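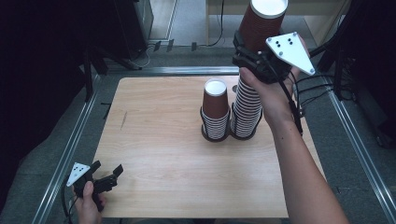

Stacks of nested paper cups on a light wooden tabletop.

The Clalleo is a family-run hotel in Urndale, a short walk uphill from the old ferry landing at Pornton. It was opened by Ferenc Vörös and his sister Boglárka Vörös, who had grown up in the boarding house their parents kept on the same street, and it is still known to a good many older residents simply as "the Vörös."

History

The hotel began with 4 guest rooms above a bakery, and for its first few winters it closed from January until the ferries were running again. Guests in those days ate with the family at one long table, a custom remembered so fondly that it was brought back years later for Sunday suppers. The building next door was bought and joined on by a crooked little passage, which brought the hotel to its present 20 rooms and which visitors still manage to get lost in.

Csenge Kovács took over as manager when Boglárka Vörös retired, and she gave the place its lovely reading room, stocked with 1,118 books left behind or donated by guests over the years.

Anniversary

The hotel marks its founding every year on 24th November with an open house for the whole town, with soup, plum cake and music in the front hall. The pianist Czesław Sadowski has played at most of these evenings, usually well past the hour printed on the program.

Building

The front is of yellow brick with green shutters. The stair hall, restored by the architect Katalin Csizmadia, keeps its original tiled floor and a brass bell that is rung for breakfast.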